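The Line on the Floor Is Not a Safety Rule

13/04/2021
By Jozef Bakker

Most workplaces that put a robot arm next to people start with tape. Someone kneels down with a roll of yellow tape, marks a box on the floor, and writes a sentence in the handbook saying that staff must stay outside it while the arm is moving. Then everybody goes back to work, and within a month people are standing on the tape.

I have written rules like that. At Sturnthorpe I wrote a whole binder of them, 220 pages, and I would be surprised if anyone on the floor read more than the two pages we made them sign. The binder was good for auditors. It told a new hire very little about where to put her hands.

My view is that rules for small arms working near people should be written for the tabletop and the person standing at it. The cell, the fence and the floor plan matter for big machines that can kill you from across an aisle. A light arm on a bench is a different problem. The people near it are close because the work needs them close. They set out the items, they watch, they put things back when something slips. A rule that says "keep away" will be broken by the first person who does the job properly.

The international standards already make room for this. They talk about limiting force and speed and about assessing the whole task, including whatever the gripper is holding. The trouble comes when a company turns that into house rules. The risk assessment gets done once, for one task, and is then stretched over every job the arm is given later. Van Beek, where I spent two years after Sturnthorpe, had an assessment written for soft packaging. The same arm was later picking up glass jars and then hand tools, and the paperwork still said soft packaging. We found it during a July review, and I was the one who had signed the last renewal.

So the first rule I would ask for is simple: the assessment names the objects. If the objects change, someone looks again. It need not take long. For most light goods, 20 minutes at the bench is enough. What is the hardest edge on this thing? What does it do if it is dropped? Can the fingers get caught in a strap or a lace and drag something along?

The second rule is about the helper. Every arm that works with a person nearby should have a named place for that person to stand, a named place for their hands, and a stop button they can reach without leaning over the table. At Dastirdale they wrote this on a card and fixed it to each bench. The card had four lines. I think it did more good than my binder.

Some managers tell me this is too much for light work such as sorting or handling clothes and shoes, where nothing is sharp and nothing is heavy. I don't agree. Light work is where people stop paying attention, and it is also where they stand nearest.

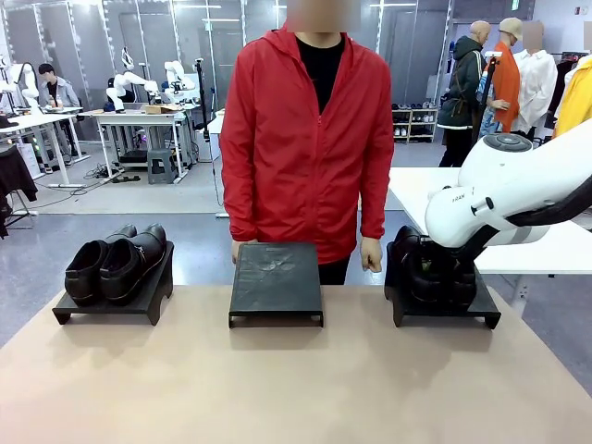
Shoe handling with an arm at the right of the table and a person standing behind it.

A bench job of this sort is easy to write a good rule for. The helper's hands stay down and off the table while the arm moves. They come up when it has stopped, and the arm does not start again until they are back down. Anyone can learn that in a morning, and a supervisor can check it from the other side of the room.

The third rule is that near misses get written down, in the worker's own words, with no form longer than a postcard. Coritau kept such a log and had 626 entries when I last saw it. Most were dull — a sleeve brushed, a box nudged, a cable underfoot. The dull ones are what I would want to read. A cable underfoot that appears nine times at one bench is a reason to move the cable.

I am aware that none of this will satisfy a lawyer. Keep the binder for the lawyer. But put the four lines on the bench, date them, and change them when the work changes.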